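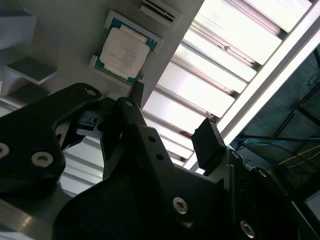

Two months ago the fingers would have gone in flat and knocked the part sideways, according to Isamu Tsuchiya, and a bad grab still teaches the model something as long as it gets labeled bad. Xiuying Lu disagrees, a little. She would throw more of the bad ones out.

The argument has been going on since summer at Ekov's shop in Filtinville, where a small crew is recording a robot arm handling processor chips, over and over, so that a learning system can pick up the job from examples. As of 26/10/2026 the count stood at 2692 recorded runs. Not all of them good.

A run is short. Arm comes in toward the white holder, fingers line up on the chip, chip comes out or goes back in, arm backs off. Then somebody shifts things and it starts again. The person driving the arm works from a hand controller at a bench, and a camera mounted by the gripper saves what the fingers are facing. Motor positions get saved along with it.

The corners are the hard part, Lu says. A chip sitting a bit crooked in its holder leaves less room on one side than the other, and a driver who has done 60 in a row stops noticing. So 60 is now the limit per sitting. After that you swap out, no exceptions, even if its going well.

Lighting is the other fight. Bright fixtures overhead, and when the wrist tips back the camera looks almost straight into them, so the gripper goes dark against the glare. Tsuchiya wants those runs kept. The arm will meet the same lights on a real line, he says, so it may as well meet them now. Lu kept a portion and tagged them seperately so they can be pulled later if training goes sour.

Three drivers share the work at the moment. Each has a style, and it shows up in the data. One comes in low and slow, one overshoots and corrects, and the third pauses right before contact, long enough that an early version of the model learned to pause too and then just sat there. Those pauses are now trimmed before training.

Next up is a second set at the Ong building in Bravville, with different holders and a different ceiling. Start date is November, exact day not set. Ekov has not said when a trained version will run without a driver. Tsuchiya would only say that the first tries will be done with spare chips, and with a hand close to the stop button.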